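From: Koen Boersma
To: wostmont-allotments list
Subject: Re: [wostmont] water butts, the shared tap and September

Quick one before I have to run, will try to answer everybody in one go. Quoting Maes so the rest of you can follow, I know some people didn't get the first message.

> Hi all,
> Three things. One, the tap by the lower gate is down to a trickle again
> and I don't think it's the washer this time. Two, can we please agree
> whether people are allowed to run a hose off it in the evening, I stood
> there for ages with two cans last night while someone soaked a whole
> bed of squash. Three, is the bulk order for compost still on? I put my
> name down back in spring and never heard anything. If it's not on I'd
> like to order my own while the place in Balen still has the cheap stuff.
> Maes

OK. The tap first.

Not the washer, agreed. Had the head off it after work and the washer is fine, I replaced it in spring. Flow is bad at the pipe itself. So either the stopcock up by the road is half shut or there's a leak under the path, and I'm hoping for the stopcock. The cover is jammed with mud and I didn't have anything long enough to get it open. If anyone has a proper stopcock key, the long T kind, please bring it down and leave it in the shed. Don't force the thing with a screwdriver. Last time that happened we paid for a new valve.

If it's the leak then look for soft ground. I walked the path and found one spongy bit next to the Cindano pears but it's been spongy there for years so that proves nothing. If your plot is on that side and it's wetter than usual, tell me which corner.

Hoses. The rule on the board says cans only between 5 and 8 and it has said that since before I joined. Half the board is covered in bindweed so I do get why people miss it. Will cut it back. But the rule stands, and if you want to change it bring it up at the September meeting and we'll vote, I don't mind either way. Personaly I'd rather see a rota but I said that last year and got shouted down so there you go.

Also squash do not need that much water! Once a week, at the roots, a lot in one go. Evenings with a hose over the leaves is how you get mildew, and then it's on everybody's plot.

Water butts, which was the original subject before we all wandered off. We have money for 3 more. The 700 liter tank is too big for the shed roof, I measured the gutter run and it would never fill except in winter, when we don't need it. So the smaller ones, one on each corner of the shed and one behind the tool store. They need a level base. I have slabs, enough for 2 of the bases, need somebody to donate or scrounge for the other. Old paving, bricks, whatever, as long as it doesn't rock. A full butt that rocks is a full butt that falls over on somebody's foot.

Lids stay ON please. Mosquitoes, and also we had a drowned mouse in the old one and I was the one who fished it out.

Compost. Yes it's still on, sorry Maes, my fault, I had the list in my other jacket. Minimum is 50 bags for them to deliver to the gate and we were short of that when I last looked. So reply with a number. Just a number and your plot, I don't need the story. If we don't make it by the end of the month I'll tell everyone and you can go and get your own in Balen, and I'll probably come along becuase my onions bed is a disgrace.

Where they drop it is the other question. Last time the pallet blocked the gate and the lady from the end house couldn't get her car out. I'd say on the grass strip, left side, but it has to be moved within a day or it kills the grass. Wheelbarrows welcome. The green one has a flat, don't take the green one.

Right what else. Someone left onions drying on the bench in the shed, they're fine there, but please put newspaper under them. And the padlock code changes at the end of the month as usual, I'll phone it round, won't put it on the list.

Oh and beans. I have far too many climbing beans, the flat kind, bag hanging on the gate of my plot, help yourselves. They're going stringy so be quick. The ones right at the top I'm leaving for seed so don't pick those.
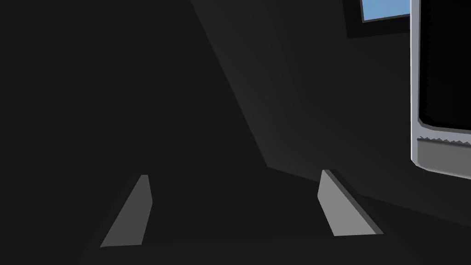 Forgot to say, if you do bring the stopcock key put your name on it, tape and a marker will do. Things left in that shed have a way of moving to other people's plots and I'd like to give it back to the right person. Have to go, bus.

Koen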